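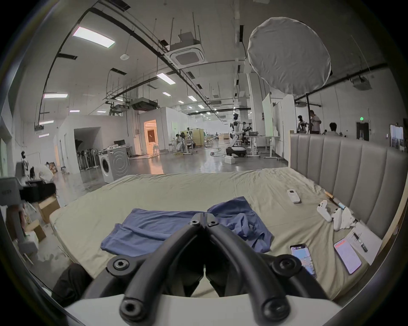
Chegámos a Drosturdale pouco depois das nove da manhã, no autocarro que sai de Stirnthorpe, e ainda tivemos de subir a pé até ao portão da fábrica. A Boros tece lençóis e panos de algodão e abre as portas duas vezes por ano, em maio e no outono. A entrada é gratuita, mas convém reservar lugar, que os grupos vão até 200 pessoas por dia e enchem depressa.

A visita começa no armazém do fio. As bobinas chegam já tingidas da Dokley, a tinturaria do outro lado do rio, e ficam em repouso numa sala com humidade controlada antes de irem para os teares. O guia explicou que o algodão demasiado seco parte mais, e que no inverno perdem bastante tempo com isso.

Na tecelagem dão-nos protetores de ouvidos à porta. O barulho é grande e as explicações são feitas antes de entrar, com um painel na parede. Ficámos lá dentro o tempo suficiente para ver trocar uma teia, operação que ocupa 2 pessoas e que na altura estava atrasada por causa de um nó mal feito. O tear mais antigo, com o número 516 pintado no lado, já só trabalha em dias de visita.

Segue-se a sala de acabamento, onde o tecido é lavado, esticado e passado. Foi a parte de que mais gostei. O pano cru é áspero e amarelado, e só depois da terceira lavagem ganha o toque que conhecemos das lojas. 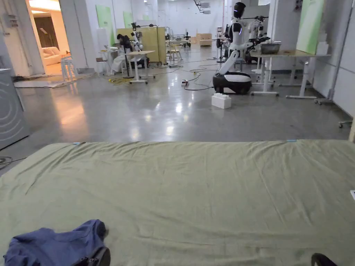 O corte e a costura ficam no piso de cima. As bainhas direitas são feitas à máquina, os cantos dos lençóis de baixo ainda passam pelas mãos das costureiras. Perguntei pelo encolhimento e responderam-me que cortam sempre com 3 centímetros a mais em cada lado.

No fim há uma loja pequena com peças de segunda escolha. Os preços são bons, embora as medidas grandes já tivessem acabado quando lá passámos. Só aceitam dinheiro. O refeitório serve sopa e sandes até às duas da tarde, e o autocarro de regresso para mesmo em frente.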